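Speaker notes: Setting Up a Table So Things Get Put Back
Ladan Rahimi, for the makers' and menders' evening, March 2021

Before I start: water, clicker, ask Kourosh to dim the front row of lights only. If the clicker dies again, just wave at him.

Opening
Hello everybody, and thank you to Fereshteh Shirazi for having me back. Last time I spoke about drawers and ran nineteen minutes over, so tonight I'm sticking to one thing, and it's my favourite thing: the tabletop. The plain flat bit! I have spent a ridiculous amount of my life thinking about what colour a table should be, and I'm going to try to get you just as keen.

(Pause. Ask who has lost something small on their own workbench this week. Put my own hand up.)

Slide 2, dark table, light things
I want to talk about contrast first. When I shared the long room at Jomton we had a honey-coloured bench, lovely to look at, and every little pale wooden offcut vanished into it the moment you put it down. Same with brass screws. You'd be patting the surface like someone looking for their glasses. Then Shahab Shokri painted his half matte black one weekend in January and I was so cross about it, because it looked like a hole in the room, and by the end of the month I'd asked him to do mine. 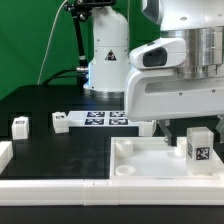 Matte matters as much as black does. Gloss paint throws every overhead light back at you, and then you've got bright patches that look like objects and objects that look like bright patches. Shahab put on a flat finish and rubbed it back between coats. It does mark. You'll see greasy fingerprints and chalk dust, and I've come to like that, because I wipe it down far more often than I ever wiped the honey one.

Say the bit about backdrops here. A strong flat colour behind the table does the same job for your eyes when you look up. Green's my pick. Niloufar Soltani swears by a deep orange, and we've agreed to stay friends. What you don't want is shelving full of jars right behind the work, which is what I had for years, and I loved those jars, but I couldn't see a thing in front of them.

(If someone asks about white tables: fine for dark parts, fabric scissors, leather. Hopeless for paper. Move on, don't get drawn in.)

Slide 3, giving small things a home
Right, small things. Blocks, cubes, bobbins, dice, whatever your version is. They scatter! You put three down and turn around and they've migrated. I used to think the answer was a bigger box. These days I like a shallow tray that's a different colour from the table, kept within easy reach of where the work happens. White on black is perfect. You can see at a glance whether something is in it, and you never have to lift a lid.

Tell the Stedeo story. We had 281 wooden pieces for the children's workshop there, all in one deep tub, and every session began with somebody tipping the whole lot onto the floor to find one piece. We swapped to trays. Afterwards we counted 99 in the first tray, 106 in the second, and the rest in a biscuit tin, and I've never felt so organised in my life. (Wait for laugh. If no laugh, carry on quickly.)

Then there's labelling. Put the mark on the thing itself as well as on its place. A little tag on the face of each block means you can check what you've got without turning everything over. Keep it bold, black on white, and stick it square. I have a real weakness for a neatly stuck label and I won't apologise.

Slide 4, a fixed point on the table
This is the part I'm most excited about, so slow down, Ladan. Pick one thing on the table that never moves. A board, a mat, a taped square, anything flat with a clear pattern on it. Everything else gets described from there. "Left end of the board." "Past the board, towards the wall." Kourosh and I went from grunting and pointing to being able to find each other's things over the phone.
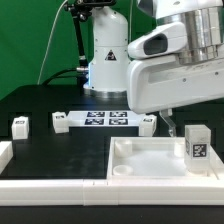
Flat is important, by the way. My first one was a thick chopping board and I knocked my knuckles on it constantly. The one I use now is thin card with 4 big squares on it, two over two, and you can slide your hand straight across. Tape all the edges down, all of them, or your sleeve will catch a corner and take the whole reference point for a walk.

And leave some room around it. I know the temptation with a clear stretch of table is to fill it. At Amik they had a beautiful layout and then pushed everything up against the board until you couldn't see its edges, so it stopped being any use for finding things.

Cables, quickly. Run them along the back or down from above. Anything crossing the front third of the table will be snagged before lunch.

Try-it exercise (ten minutes)
Everyone gets a sheet of black card, a sheet of white card and a handful of bits from the Tănase tubs. Put the bits on each sheet in turn and swap seats. See which sheet you can read fastest. Niloufar has the timer. People get very competitive about this and I'm all for it.

Questions
Likely ones: what paint (flat blackboard paint, three thin coats), does it fade (not yet), can you do it on a rented table (yes, use a painted board laid on top).

Collect the card afterwards. Tubs go back to Fereshteh by the door.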